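Teaching by the hundred

I have been meaning to write this up since December, when I first told a few of you that I had talked myself into yet another robot project, and several of you were kind enough to ask what on earth I was doing with my evenings. The short version is that I am collecting examples. The long version follows, so do put the kettle on.

The project is called Kyei, and it lives entirely inside a simulator. Two arms, one table, a few bits and pieces to pick up, all of it made of numbers. The learning part is a program that watches what I do and tries to copy it. I drive the arms myself, one in each hand, and the computer writes down every little movement along with what the cameras in the simulated room could see at the time. One go from start to finish is called an episode. Do enough episodes, feed them all to the program overnight, and in the morning you find out what it made of them. Some mornings are better than others!

I had a rough idea of how many I would need, and it was wrong. I thought 100 would do it for a simple job like reaching for something and lifting it. I recorded my 100 with great care, went to bed very pleased with myself, and came down to an arm that went smartly to the middle of the table and closed on thin air, over and over again, wherever the thing it wanted happened to be. It had learned the average of me. I had been so neat about putting everything in nearly the same place each time that the program had no reason to look at anything. Why would it? The answer was always the same.

So I started again with the layout mixed up. There is now a small script that scatters the objects before each episode, and I have made myself a promise not to press the button for a new layout simply because the one I have been given is awkward. (I broke that promise twice in the first week and put a note in the log both times, which made me feel like a schoolboy owning up.)

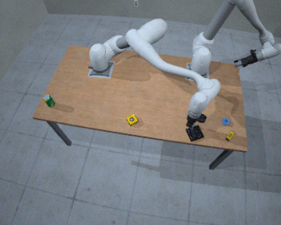
The awkward layouts are where I learn the most about my own driving. When a thing sits comfortably in the open I hardly think, I just go down and get it. When it is near an edge, or the other arm's elbow is in the way, I dither. I go halfway, stop, come back up, try from the other side. All that dithering is in the recording, of course, and the program will learn to dither as faithfully as it learns anything else. For a while I threw those episodes away. Then I noticed that the arm, left to itself, would get into a slightly wrong position and have no idea at all how to get out of it, and it dawned on me that I had been throwing away the only lessons it had on that subject. Now I keep a fumble if I recover from it and end up where I meant to be. If I only dither and never really commit, it goes.

I should say something about the arms taking turns. I drive with two old hand controllers, and my left hand is a good deal stupider than my right. To begin with I let the right do nearly everything, with the left parked out of the way, and the recordings showed it. The trained arm on the left was timid and late, and on the whole gave the impression of someone hoping not to be asked. The cure was dull. I spent a whole fortnight doing left-handed episodes and nothing else, and I can report that my left hand has become slightly less stupid, which my piano teacher would have been delighted to hear forty years ago.

Then there was the business of the square tray with the pegs. I put it in because I wanted one thing on the table that was not a simple lump, something where it matters which bit you take hold of. A can is a can from any side. With the pegs, you can come down with the fingers at a slant and find you have caught one peg on the outside and another on the inside, and then nothing will close properly. I had to come in much more slowly, stop a little way above, turn the wrist until I was happy, and only then go down. I began to pause in the same spot each time, and that pause has turned up in the trained arm too, a funny little moment of thought before it descends. I know perfectly well there is no thought in it. I am fond of it all the same. 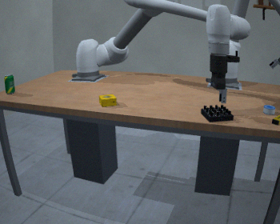 Vol. 2, No. 26

(The number is for those of you who still print these out and keep them in a binder. I know there are a few, and I do try to keep the numbering straight for your sakes, even if I have lost count at least once.)

Where was I? Cameras. I use more than one view, and choosing them has been half the work. My first thought was that a nice wide look at the table would be plenty, because that is how I would want to see it myself. The wide view is lovely for knowing where things are in general and hopeless for the last inch. Big white forearms swing across in front of whatever matters most, and the program is left to guess. A view that travels along with the gripper is the other way about. It knows a great deal about the patch of wood between the fingers and almost nothing about the rest of the world.

A friend of the blog wrote in to ask why I don't simply give the program the exact position of every object, as the simulator knows it all anyway. It is a fair question, and I did try it that way for a weekend. It learns very quickly! But the whole point for me is that I would like this to work one day on a proper bench with a proper arm, and on a proper bench there is no list of positions to consult. There is only what the cameras see. So I make it learn the hard way from the start, and I have the slow mornings to show for it.

For the same reason I have become rather fussy about light and shadow. In the early recordings I had the lamps turned down so flat that nothing cast much of a shadow at all, and everything trained beautifully. Then I changed one lamp and the whole thing fell to pieces. The arm would head off towards the dark shape its own elbow was throwing on the wood, as if that were something it ought to pick up. Proper shadows have been left on ever since. It takes longer to learn and it is much less easily fooled. 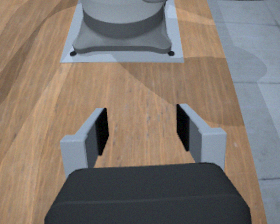
My routine, for anyone thinking of trying the same, is an hour at a time and no more. I keep a paper notebook beside the keyboard and write one line per episode: which hand, which object, whether I kept it, and a word or two if anything odd went on. The notebook has saved me more than once. When a batch trained badly last month, I went back through the lines and found a run of episodes all done late on the same night, with "tired" written next to the first and then nothing at all next to the rest. I watched a few back and they were dreadful. Jerky, impatient, coming in too fast and squeezing too early. Out they went, the whole lot, and the next training run was the best I have had.

I have also learned to watch the recordings back before they are used, every one of them, which I resisted for a long time because it is about as exciting as watching somebody else do the washing up. You see things, though. I found that I always let the free arm drift upwards while I was concentrating on the other one. I had no idea I did it. The program knew, and had been copying it for weeks.

The current count of episodes I am happy to keep stands at 139. It sounds like very little for all these evenings, and I suppose it is. The scripts, the Grunavgate layouts and my rather rambling notes are all in the folder called Vunden, if you have access to it already, and if you haven't, send me a message through the contact page and I will sort you out. Please ignore the subfolder called Trellitbridge, where I keep the things that didn't work and that I can't quite bring myself to delete.

Next I want to try a handover, with one arm passing something across to the other. I have had a few practice goes, none of them recorded, and so far I have dropped everything I have attempted to pass. The left hand blames the right and the right hand blames the left. I shall give it another couple of evenings before I start saving anything, and I will let you know how I get on.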